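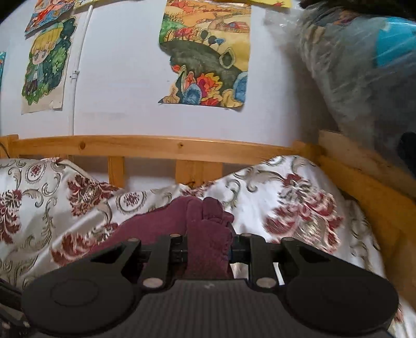
How long should visitors allow for the Trnka bedding and home textiles open day?
Two hours is sufficient for the showrooms, and a further hour is advised for those wishing to attend the laundry and folding session.

The delegation from Jolance attended on July 13, 2024 and was received by Zdeňka Říha, head of household textiles. The visit began in the furnished bedrooms, 7 in all, where bedding is shown on made-up beds and may be handled freely. Most interest was directed to the white satin comforter with its large print of deep red flowers and grey and olive scrollwork, laid on a bed with a light pine rail. Svenja Hamann observed that satin of this kind slides readily and asked how it is kept in place overnight. Corner ties were recommended — 4 to each cover.

Small fleecy articles, among them a maroon piece, were also to be found on the bedding. Staff advised that these be washed apart from satin at no more than 60 degrees, subject to the label.

Igor Šindelář then conducted the party through the storeroom, which holds 400 covers on open shelving. Access is by a narrow stair and is unsuitable for pushchairs.

Enquiries about group visits should be addressed to Libor Kováčik at the Trnka reception desk.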